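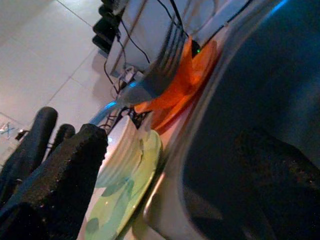 Sixten Rønning asked, before we had even finished the welcome, whether the robot would be washing the dishes or only moving them from one place to the other. I answered him that for this visit it is only moving, and that washing is planned for the second stage of the grant. He wrote later that he would like this difference to be made very clear in our report, so I put it first.

Progress report to the Nel Fund
Project: Brarnetti, two-armed help in the home kitchen
Period: up to the end of May

1. Purpose of the open day

In our application we promised one public demonstration during the first stage. It took place on a Sunday at our Nedbridge site, from 10 in the morning. We had chosen a Sunday so that families and older people from the neighbourhood could come, and not only colleagues from the university and from the companies. The programme was a short talk, the demonstration at the sink, and then questions for as long as people wished to stay. Coffee was served in the next room.

In total 47 visitors signed the book at the entrance. I am aware that this is a smaller number than we had written in the application. The notice in the local paper was printed late, and we will send it earlier next time.

2. What was demonstrated

The task was taken from the work plan without changes. Plates and bowls are near the sink, and the robot must pick them up by the rim, one by one, with either the left or the right arm. The operator stays beside the machine with one hand near the stop button, but he does not steer the arms while the task is running.

We used ordinary dishware in several colours. The bowls with chopsticks or spoons in them are the most difficult for us at the moment, as the utensils move when the bowl is tilted and the software then makes a wrong estimate of where the rim is. Our partner Grostov has proposed to remove the utensils first as a separate step. I am in favour of this, although it makes the whole task longer.
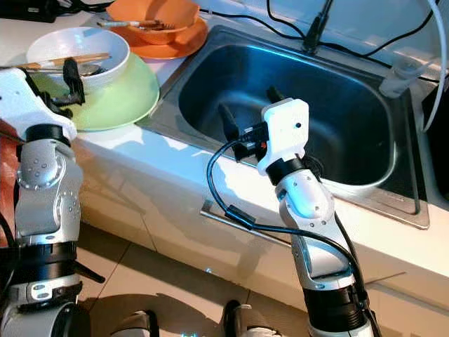
3. Results

In the weeks before the open day we recorded 298 practice runs at the same counter. These runs are the basis for the version of the software which the visitors saw. On the day itself we made 4 public runs. Two of them were completed without any help from the operator. In the third, a plate was held too close to its edge and the operator stopped the arm. In the fourth, the left arm waited for the right arm, the right arm waited for the left one, and after more than two minutes we ended the run ourselves.

I would have preferred a better result in front of the public. On the other hand, the waiting problem had not appeared in practice for a long time, and we have now a full recording of it. The cause was found in the following week and the correction is being tested.

4. Remarks from the visitors

Most of the questions were about safety and price. Several people wanted to know if the robot can be used when a child is in the kitchen. The answer is no, not in this stage, and we said so. A woman who cares for her father told us that speed is not so important for her, but noise is. We had not measured the noise before, and I have added it to the list for the next period.

Some visitors found the movements slow and a little boring to watch. For the next open day we will place a screen that shows what the robot is planning to do, so there is something to follow during the pauses.

5. Money and changes to the plan

Spending is within the budget. The open day cost less than expected, mainly in catering. We ask for your permission to use the remaining amount for spare gripper fingers, which wear out faster than the supplier had told us. No other changes are requested.

6. Next period

The separate step for chopsticks and spoons will be programmed together with Grostov. The noise will be measured at the counter and also in the next room. The second open day will again be in Nedbridge, and the invitation will be sent to you as soon as the hour is fixed.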